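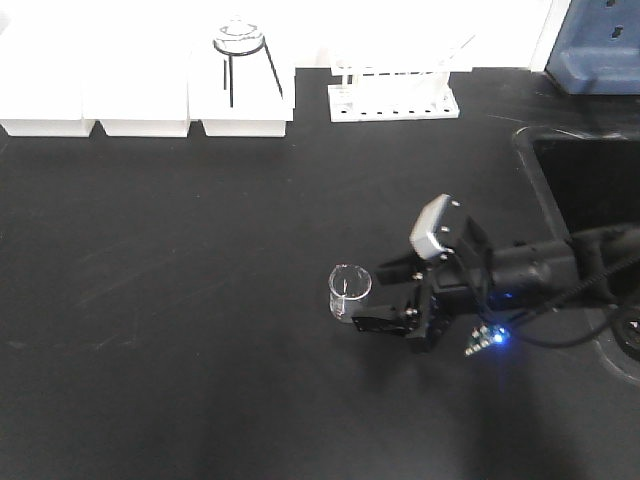 The back bench at Tramov, with the rack and the tripod along the wall.

Stories > Short fiction > The Back Bench

Catrin Gronow had the key to the back lab on Friday, and she let herself in at 8 with her coat still on. The bench was black and scuffed. Eirlys Eynon used to say you could tell who had worked at it by where the marks were, but Catrin had never learned to read them.

The tripod stood on its white block. The little white pot was still on the ring. She left it there.

She had been sent to list what was going to Gosorport and what was staying. The test tube rack was going. She wrote down "rack, white, empty" and then crossed out "empty" – it would hardly travel full. The blue container in the corner was staying. The sink was staying too, having been there longer than anyone.

Yee-man Lui came in with two coffees and put them on the floor by the door, as the rule was.

"Did you do the blocks?"

"Not yet."

"They want the blocks."

"What for?"

Yee-man didn't know. She leaned on the end of the bench and looked at the sink. The building went up in 1899 as a school, and in winter the drain made a noise like a person clearing his throat. Eirlys had answered it once, in the middle of a visit from the Pelupessy people. She had said, "Yes, all right," and gone on talking.

"Is she coming to the lunch?" Yee-man asked.

"She said she'd see. She's 70, she can please herself."

Catrin wrote down the blocks. She wrote down the tripod, and next to it she wrote "with pot," and after a minute she put a line under that. Then she picked up her coffee and they stood in the hall to drink it.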